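Old office computers to be stripped for parts in Pirkdale

A store of 190 retired desktop computers is being taken apart in Pirkdale this summer so that working parts can be used again.

The machines came from offices in Suststead that were refitted in June. Repair firm Zodach took them in and has been opening them one at a time.

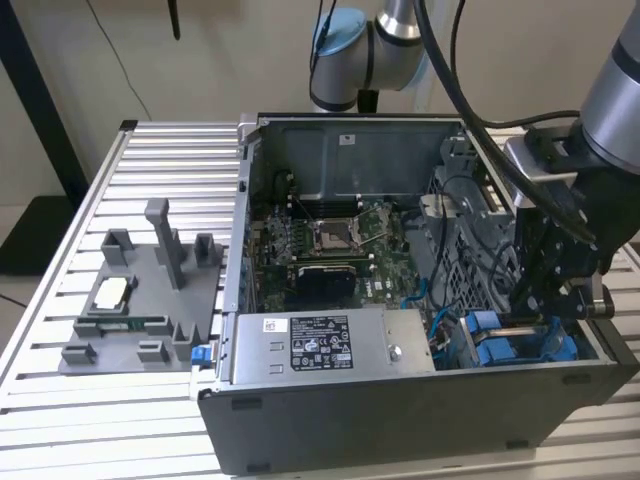
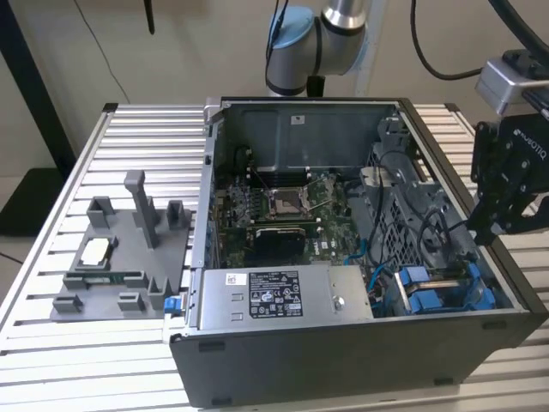

Desktop tower with the side panel off and the processor socket empty

Issue 81, page 20

Power supplies, memory and drives are tested before they go on the shelf. Anything that fails is sorted by material and sent to Zerouali, a metals recycler that collects from the workshop every morning at 7.

Catríona Ó Dálaigh, workshop manager at Zodach, said most of the towers were built to be opened without much trouble.

"The side comes off and you can get at nearly everything," she said. "The cables slow us down more than the screws do."

Processors are removed early and stored in padded trays. The boards stay in their cases until someone has checked the sockets for damage – a bent pin is enough to send one to scrap.

Parts that pass will be used to repair computers for schools and small charities in the area. Zodach has set aside 400 square feet of shelving space for them and will publish a stock list when the testing is finished.

Eoin Cronin, who runs the parts counter, said requests for power supplies had already come in.

"People have a machine that is fine apart from one thing," he said. "They don't want to buy a whole new one."

Residents can bring in their own desktop computers from 9 a.m. Drives should be wiped first. Monitors and printers are not accepted.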